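Negin Kermani fight thread, going to type this fast before I lose my seat on the bus

semis done. she's through to the final in the 57s 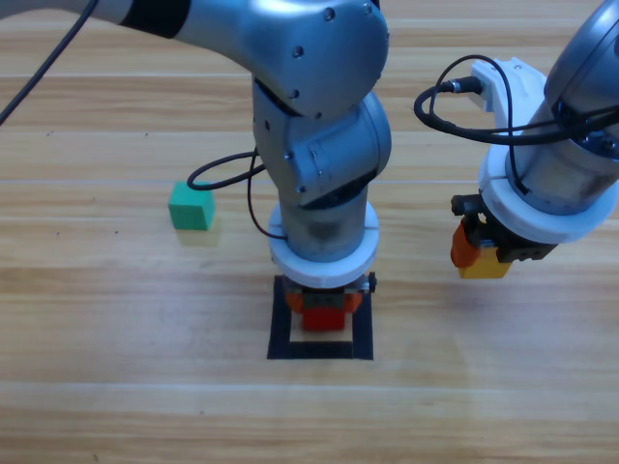
two arms over the table

ok so. first round she was awful. sorry but she was. flat feet, hands low, dropped it on 4 of the 5 cards I reckon

second round completely diffrent fighter. jab jab, step off, jab. the other girl kept walking onto it

Uriel Olivares in the corner yelling the whole time — couldn't make out a word from row 2 and I was close

split decision. 3-2. my heart

for anyone new here: she lost the final to the same southpaw last October, on points, and half our gym still reckons it was robbery. I don't. she ran out of gas in the third

this time she looks fitter. 47 amateur bouts now and she's finally learnt to clinch when she's tired

crowd was around 133 at the start, way more by the main bouts. hall was boiling, one fan going, canteen ran out of water before the heavies

other results while I remember — Lagos from the northside club lost his, stopped in the 2nd. looked ok walking out, gave his mum a wave

no idea on the junior bouts, missed them, traffic

final is tomorrow arvo. same hall, doors at 2, bring cash for the door bc the card machine was dead all day

she needs to start faster. thats it thats the whole game plan

my stop, more tomorow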